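Bravard Refurbished Desktops: Common Questions

Is more memory worth paying for?
Sometimes. If you write letters and read email, we doubt you'll notice. Sellers love to say otherwise.

Do I have to take the whole machine apart?
No. Lay the tower on its side and take off the side panel. The memory slots are next to the CPU socket.
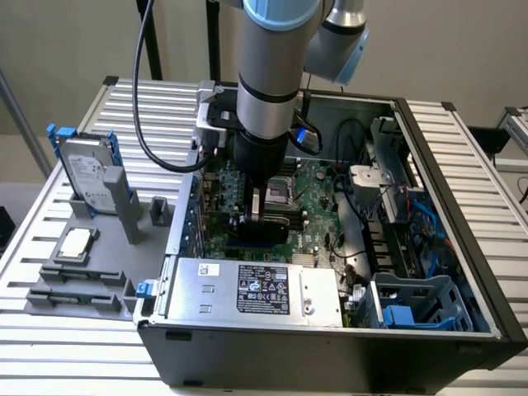
Will a Magsi cleanup program do the same job?
We wouldn't count on it. Software can't add memory.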